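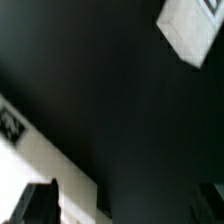 Wrist view with the gripper open, under a pale panel and a cream band.

Holberg two-finger cell for molded parts

Holberg is the handling cell we build at Brorkley for shops that mold, trim and pack plastic parts and still do most of the moving by hand. It's one arm on a rolling base, a two-finger gripper, and a small camera at the wrist that shows the operator what the fingers are up to. We've had it on the floor at our Machala plant since April, and I have to say the people who work next to it have taught us more than our own test bench ever did!

The old job went like this. A housing came off the line, somebody reached in for it, turned it over, checked the rim, and set it down in a tray. Then the next one. Trinh Lương did that for years on the early shift and can still tell you which wrist hurts in which weather. She runs the cell now. She teaches it the grip points, watches the wrist picture on the side screen and decides when a part needs a second look by hand. She says the day goes faster, and she's the one who talked us into putting the pause button on both sides of the base (a great call - we should have had it there from the beginning).

What took the most work was the grip. White plastic is hard on a camera at close range. It glares, the edges wash out, and a shallow corner can look like flat surface.

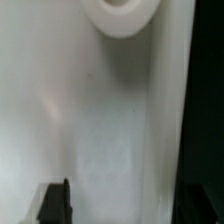 So the teaching screen lets you pick one edge to trust, usually a raised rim, and have the fingers come in relative to that. Quang Dương set up most of the Machala parts this way and keeps a notebook page for each one. A new part takes him 12 minutes if it resembles something he's already done, longer if it has bosses close to where the fingers want to go.

What comes with it

Arm, rolling base with locking feet, two-finger gripper with black fingers
Wrist camera and side screen
Teaching software, 200 part programs stored on the unit
One spare set of fingers
10 hours of on-site training, split however your shifts need it

Please use the training hours with the people who'll stand at the cell! At Jusberg the first two sessions went to the engineers, and Rozália Šindelář, who leads the packing crew, had to ask for a third so her own people could get their hands on it. They were teaching parts by themselves that same week, and two of them now do it for the other line as well.

Jobs do change and we'd like you to plan for that. The Jusberg crew is the same size as before, but the work is more checking and setup, less reaching, and the shift handover got longer. Gyula Szabó in our service group has a handover sheet he's happy to share - ask for it when you order.

Limits

Parts up to 700 grams. Thin walls need the soft finger pads, sold separately. Very dark parts are slower to teach, and we're still working on that.

Orders placed in December 2018 ship with the newer side screen.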